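Karov Shoe Repair: A Talk With the Owner

Karov Shoe Repair has been on the same block in Kakport for longer than most of its neighbors. The current owner bought the shop from the man who taught her the trade and kept the name over the door. We met at the counter before opening, and she worked on a pair of loafers for most of the conversation.

She started out doing heels. "That's where everybody starts," she said. "Heel tips are small and quick, and if you get one wrong you pull it off and do it again. I did heels for a whole winter before I was allowed to touch a sole."

The shop has two employees besides her. One handles bags and belts, and the other does stitching and orthopedic lifts. She takes in the work herself, and she thinks the counter is the hardest part of the business to learn.

"People bring in a shoe and ask how much," she said. "You have to look at the whole shoe. If the upper is cracked across the toe, I can put a beautiful sole on it and it'll still be finished by spring. I'd sooner tell them that before they pay me."

Customers don't always like hearing it. Some go ahead anyway, usually with a pair that belonged to a parent or that they were married in. She charges the same rate for those and writes the condition of the leather on the ticket so there is no argument later.

Tickets are still paper. The busiest month the shop ever had was an October, when it wrote 876 of them. She has looked at software for tracking orders and decided against it twice. "The ticket goes in the shoe. If the shoe is on the shelf, the ticket is on the shelf. I don't have to look anything up."

Her main machine is a Tiedemann outsole stitcher that came with the building. It needs oil every morning and a new belt now and then, and she has learned to fix most of what goes wrong with it. The finisher, with its row of sanding wheels and brushes, is newer. She said the dust collector on the old one was so weak that the windows had to be washed every week.

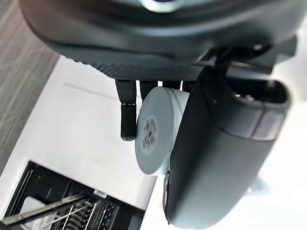
Black fingers and the textured rim of the gray housing above them.

Supplies have been a bigger worry than machinery. She used to buy soling leather from a warehouse an hour away, and when it closed she tried several other sources before settling on Clekska, a wholesaler that ships twice a month. The leather is good, she said, but she has to plan ahead. Rubber is easier to get. Thread comes in large spools and lasts a long time, except for white, which everyone seems to want in summer for sneakers.

Sneakers are now a large share of the work. When she began, the shop turned them away. "The old owner wouldn't have one in the building. I understood it, because the glues were different and you couldn't stitch most of them. Then I noticed how many people were walking back out the door with something in their hand."

She taught herself to reglue separated soles and replace worn heel linings. Cleaning the surface takes most of the time. Old adhesive has to come off completely, both sides have to be roughed up, and the new cement needs to sit before the parts are pressed together. She said most failed home repairs she sees were rushed at that last step.

I asked what people could do to make their shoes last. She kept the list short. Use shoe trees in leather shoes. Don't dry wet boots on a radiator. Bring heels in while the tip is worn, before the block underneath starts to go. "A tip is a few dollars. A block is a different conversation."

Unclaimed shoes take up the back wall. By August there are usually 200 pairs waiting, and she calls every number on the tickets before anything leaves the shop. What remains after that goes to a church clothing closet across the street. Boots are the first thing to be taken there, she said, and evening shoes can sit for a year.

She has no plan to open a second location. She had an offer on a storefront near the bus station and went to see it, but the rent would have meant raising prices at both shops, and she did not want to spend her days driving between them. What she would like is an apprentice. She has tried out a few people and found that the ones who stayed longest had sewn or done upholstery before.

"You need somebody who doesn't mind doing the same thing all afternoon," she said. "I like it. I put the radio on and do soles until lunch."

The shop opens at 8:30 a.m. A customer was already waiting outside with a pair of work boots in a grocery bag, and she put down the loafers and went to unlock the door.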